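Subject: Re: [site-notices] Hand-held grippers in the returns room: hours, rotas and grading 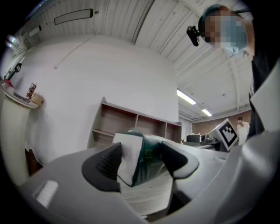
2 min read

Dear colleagues,

Several members of the list have written in response to last month's notice. The message quoted below sets out the questions most clearly, and I reply to it here for everyone's benefit.

> The notice says that staff in the returns room will spend part of each
> shift working with the hand-held grippers, so that the Serneo arms can
> later take over the sorting of soft packs. Could management confirm
> whether this counts as normal packing time? Several of us on the Pilley
> side are also worried about our targets, as we cannot clear 400 items
> while holding a gripper. And what happens to our posts in December?

On the first point, time spent with a gripper is working time and is paid at the usual rate. Where a session runs into a break, the break is to be taken in full afterwards. The supervisor on duty will enter it on the sheet.

On targets, the figure of 400 does not apply to anyone assigned to a gripper. For a full shift of gripper work the expected figure is 185 items, and no one will be spoken to for falling short of it during the first 30 shifts. Packs which slip or tear should be set aside and recorded under code 100, and they will not be held against the person who handled them.

On posts, the agreement with Avora states that no position in the returns room will be withdrawn before the end of the trial. It makes no promise beyond that date, and I would not wish anyone to read one into it. Staff whose duties change will be offered training in minding the arms, at their present grade or the one above. Those who would prefer to remain in packing may apply for a transfer to Noonan, where manual packing will continue.

Two further matters have been raised by telephone. Gripper work is to be shared by rota, and anyone with wrist or shoulder trouble may ask to be left off it without giving details to the team. Sunday working remains by choice.

Questions about individual contracts should be sent to me directly and not to the list.

Yours faithfully,
Yvonne Bloxham
Staff Relations, Pilley and Noonan sites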